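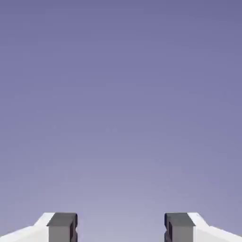 January
By a staff writer

The tour of the Sayegh cryogenics works at Jitcombe starts in the car park, where visitors are asked to leave watches, bank cards and anything else with a magnetic strip in a locker. I had come by train and had nowhere to put my laptop, so that went in too. The rest of these notes were written with a pencil on the back of the safety sheet.

Sayegh makes dilution refrigerators, the machines that hold superconducting chips a few thousandths of a degree above absolute zero. It used to sell nearly all of them to university physics departments. Now most of the order book is quantum computing, and the company opens the site one afternoon each winter so that customers, suppliers and a few people who write about the subject can see how the things are put together. There were 30 of us, split into 2 groups. Mine did the assembly hall first and the test bays second.

The assembly hall is bigger than it looks from the road. A dilution refrigerator is built from the top down, hanging from a steel frame, with each plate fixed below the last and each one meant to run colder than the one above. The plates are copper with a gold finish. The plating stops the copper tarnishing and helps heat pass across the joints, and our guide was tired of being asked whether it was real gold. It is, and it's very thin.

What takes the time is the wiring. Each qubit on a chip needs its own lines for control, and more are needed for reading the result. Every line is a path for heat to get in. The fitters work from drawings pinned at eye level and each cable is bent by hand over a wooden former, then checked against a gauge. The unit nearest the door had 106 coaxial lines going in, and the fitter working on it said the bending alone had taken most of her month. I asked why it wasn't done by machine. She said they had tried one and it was fine on the straight ones.

There was a good deal of talk in the group about flat ribbon cables, which carry many lines in one strip. Sayegh has them on a trial unit at the back of the hall. They go in much faster. The doubt is about crosstalk, where a signal on one line leaks into its neighbour, and the company hasn't put any numbers out yet. A visitor from one of the cable suppliers had views on this and shared them all the way to the canteen.

Tea was at three o'clock. The canteen has a display about the history of the site, which was a brass foundry and then made milking equipment. Some of the vacuum pump fitters came over from the milking side, and their old catalogue is in the case.

The test bays are in a separate building with its own foundations, to keep out vibration from the lorries. There are 4 bays, and three had machines in them when we went through. You notice the noise first. The pulse tubes, which do the early part of the cooling, make a steady chirp, a bit like a bird with one note, and with three running at slightly different speeds they drift in and out of step. People who work there wear ear defenders.

A machine takes more than a day to get cold, so nothing much happens while you stand and look at it. The screens beside each bay show a set of temperature curves, one per plate, all sloping down and then going flat. On the second bay the lowest curve had gone flat too early, and two engineers were discussing a possible leak. If it is a leak they have to warm the whole thing up, find it, close up and start again. We were moved along fairly quickly at that point.

The third bay held the machine being built for Drirnovero, a chip firm that rents the unit across the yard. Drirnovero had a table out with sample chips under a magnifier and a printed poster of its error figures. The chip is smaller than a thumbnail. The carrier it sits in is a good deal larger, and the magnetic shield that goes over the carrier is about as big as a soup tin. I thought the poster was more candid than most. It gave the worst qubits on the chip as well as the average, and it said how often the chip has to be recalibrated – every few hours at present. The firm would like that to be once a day.

We also had a short talk on Zodell, the control software the two companies are writing together. The aim is to have one program look after both the fridge and the chip. At the moment these are separate systems, often from separate makers, and when a qubit starts misbehaving it can be hard to tell whether the chip has drifted or a plate has warmed up slightly. Zodell puts both logs on one timeline. The demonstration used recorded data, and showed a burst of errors lining up with a small temperature bump that came from somebody changing a pump. It looked useful. It will only work with Sayegh machines to begin with, and the question of whether that will change got a polite non-answer.

Helium came up at the end, as it always does. The coldest stages rely on helium-3, which is scarce and expensive. Sayegh recovers what it can during testing, and we were shown the pipework and the locked cage where the bottles are kept.

If you go next winter, wear a warm coat for the walk between buildings, and ask for the group that does the test bays last, when the light has gone and there is more time. The site is a long walk from Jitcombe station. There is a bus, but it stops running before the tour ends.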